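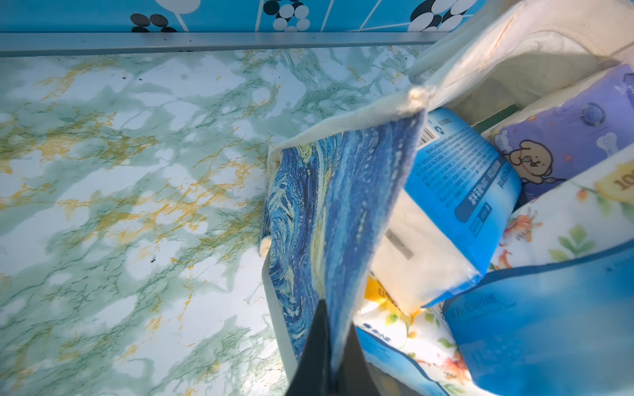
Setting a Par Level for Household Paper Goods

A par level is the quantity of an item you want on hand right after restocking. Hotels and restaurants set one for every consumable they carry. The same method works at home for tissues, paper towels, napkins and toilet paper, and it takes one page in a notebook or one sheet in a spreadsheet.

What you need

A list of the paper goods you buy
One month of usage figures (January is a poor choice if the household tends to catch colds then, as tissue use will read high)
The number of days between your regular shopping trips

Step 1. Record usage

Write down the date each time a new pack is opened. Do not record individual sheets or partial packs. At the end of the month, add up the packs opened for each item and divide by the number of days in the month. The result is daily use in packs. It will be a small decimal for most items. Keep two decimal places.

Step 2. Find the restocking interval

Use the longest gap you normally leave between trips. If you order online, add the delivery time to the gap. Subscription orders are handled the same way, with the interval set to the subscription period.

Step 3. Calculate the par level

Multiply daily use by the restocking interval, then add the safety stock. For tissues and paper towels, a safety stock of 3 packs is enough for most homes. For toilet paper, use 5 rolls. Round the total up to the next whole pack.

Step 4. Set the reorder point

The reorder point is the safety stock plus whatever you expect to use while waiting for the next trip or delivery. When the count on the shelf drops to this number, the item goes on the list. Write the number on a strip of masking tape and put it on the shelf edge or the container.

Step 5. Choose containers to match

Size each container to the par level. An oversized bin tends to get filled, and the par level is then ignored. Soft-sided bags suit tissue packs and napkins. Rolls stack better in a rigid box or on an open shelf. Keep all paper away from the sink cabinet and from any wall that collects condensation.

Step 6. Rotate

Place new packs at the back or bottom and take from the front or top. Paper does not spoil, but it picks up odors from detergent and spices stored nearby.

Adjusting the figures

Repeat the one-month record twice a year, and again whenever the number of people in the house changes. If an item runs out before the reorder point is noticed, raise the safety stock by one pack. If the shelf never drops to the reorder point between trips, lower the par level by one pack and check again after the next interval.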